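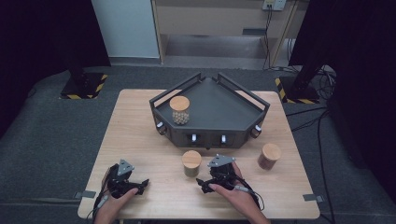 One member of the Drundby shared workshop wrote in to say that the hardest part of building a pair of hand-held grippers had been keeping the cables out of the way, and that the electronics had given far less trouble. Several others have since reported the same. The following guidance is offered to members who are building or adjusting grippers at home or at the shared benches.

Preparing the table

Choose a table that does not rock. Clamps should be fitted beneath the edge so that the top remains clear, and should be checked by hand at the start of each session. Members using the Tuesday evening slot are asked to leave the clamps in place for the next user.

Stands and poles should be set back from the table, with their bases marked in yellow and black tape. Tape that has begun to lift must be replaced.

Choosing jars for practice

Ordinary kitchen storage jars with flat wooden lids make good practice objects. A jar of small beads, one of something darker and one of something reddish can be told apart at a glance, and by most cameras as well. Lids should be pressed fully home before a jar is lifted. Begin with the shorter, wider jars and leave the tall one until the fingers close evenly.

Fill each jar to the same level every time and weigh it on kitchen scales. The standard bead jar kept at Drundby weighs 437 grams with its lid on. Where a jar has been refilled, the new weight should be written in the bench book.

Routing the cables

Each cable should leave the gripper on the side nearest the wrist and run back towards the user. Allow 30 centimetres of slack beyond the furthest reach. A cable that pulls on its connector will fail at the connector, usually during a long session. Soft hook-and-loop ties are preferred; the Ratix ties in the second drawer may be used freely. Cables on the floor should be gathered to one side before anyone walks behind the table.

Mounting plates and fingers

Plates on the left and right grippers should mirror one another. Tighten the screws by hand first, then by a quarter turn with the key. Members following the Lendomier drawings should note that the holes are marked for 8 mm screws in length, not in width. Clean the fingers with a damp cloth after use, and do not oil them.

Finishing a session

Unplug the grippers at the wall, coil the cables loosely and return the jars to the shelf. Sessions are limited to 2 hours when another member is waiting. Faults should be entered in the bench book with the bench number and the time.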